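Belcombe Sings: sound and voting changes for the televised rounds
August
By the production desk

Belcombe Sings moves to a live televised format from the quarter-finals onward, and the technical arrangements differ from those used in the recorded auditions. Contestants, accompanists and ticket holders should read the following before the first Monday broadcast from the Murngate Theatre.

Backing tracks must be supplied as uncompressed stereo files at 24-bit depth. Compressed files will be returned. Each track is to carry a two-bar count-in on a separate channel, which is routed to the performer's in-ear monitor and muted in the broadcast mix. Song length is capped at 100 seconds, measured from the first audible note to the start of applause. Arrangements that run over will be cut by the music department and sent back to the contestant for approval. 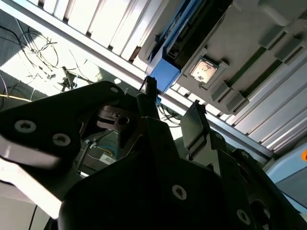 Several of last season's entrants asked for the cap to be lifted for ballads, and one accompanist wrote that 100 seconds leaves room for a verse, a chorus and half a bridge, so slow songs end before the key change and the judges score an arrangement the singer would never choose. The cap stands for the quarter-finals. It will be reviewed for the final, where fewer acts share the same running time.

Vocal levels are set at the afternoon rehearsal and stored per contestant. The engineer recalls the stored setting at the start of each performance and rides the fader manually from there. No pitch correction is applied to the live feed. Reverb is limited to a single plate program, common to all contestants, with the return level fixed. Singers who play their own instrument will be given a second rehearsal slot for the direct input and should bring a spare lead and fresh batteries.

In-ear monitors are compulsory. Floor wedges were used in the audition rounds and produced enough spill into the vocal microphones to colour the recordings, particularly from the centre mark.
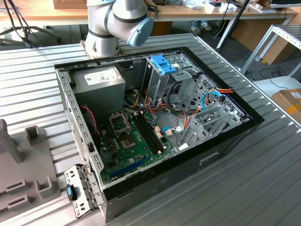 Moulded earpieces are acceptable if they use a standard 3.5 mm connector. Generic tips in small, medium and large will be available at the stage door.

Voting has been divided into two parts. The judging panel contributes 70 per cent of the total in the quarter-finals, and the audience vote makes up the remainder. Panel scores are locked before the audience vote opens and are not shown on screen until it closes. Each registered viewer may cast one vote per episode. Votes lodged before the last contestant has finished singing are discarded by the system and the viewer is prompted to vote again.

A tie on the combined total is resolved by the panel score. If the panel scores are also equal, both acts proceed and the next round is extended by one performance.

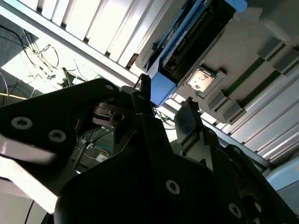

Reading time: 3 minutes

Seating for the studio audience is general admission in the stalls and reserved in the dress circle. The theatre holds 2000, with part of the rear stalls closed off for camera positions. Doors close at 6:30 pm and latecomers will be held in the foyer until the first ad break. Phones may stay on in silent mode, with flash disabled.

Song choices for the first live episode come from a list of 47 cleared titles. Requests outside the list need written clearance from the publisher and must reach the music department a fortnight ahead. Two titles from the Corkov catalogue have been withdrawn and should be removed from any shortlist already prepared. Contestants who have rehearsed either one may nominate a replacement without penalty.

Rehearsal times will be issued with the parking permits.

Contact: Production Desk, Belcombe Sings, Murngate Theatre | © Belcombe Sings. All rights reserved. | Back to top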